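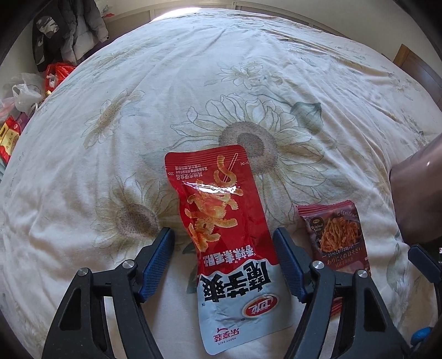
The case for longer quiet hours in student residences

The residents' council at Donnelly House will decide in March whether quiet hours should begin at 10 p.m. instead of midnight. The Plirkow Housing Association, which lets 298 rooms in the building, has taken no formal position. In my view it should support the change.

A study bedroom is a home for most of the year. The tenant sleeps, reads, eats and recovers from illness in it, and has no second room to retreat to when the corridor is loud. Our present rules were written for a smaller building with thicker walls. They treat the late evening as common time, and the cost falls on those who must rise early for placements or paid work.

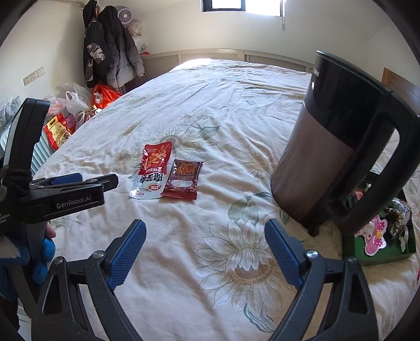
Fanni Kiss, who chairs the council, has argued that an earlier hour would drive social life out of the house altogether. Her concern deserves a proper answer. The ground-floor lounge stands well apart from the bedrooms and could remain open until midnight, as the lounge at Bimlow Court does now. The association has already set aside 700 pounds for door seals, and this money should be spent before the new rule takes effect.

Enforcement is the harder question. Fines have been applied unevenly in the past and have damaged trust between tenants and staff. A first complaint should lead to a conversation, and a written notice should follow only if the noise continues. Tenants should have 7 days to reply to any notice, and the reply should be read by someone other than the person who issued it.

The council will receive written comments at the lounge desk until its next meeting.

Darren Hartley
Tenancy Adviser, Plirkow Housing Association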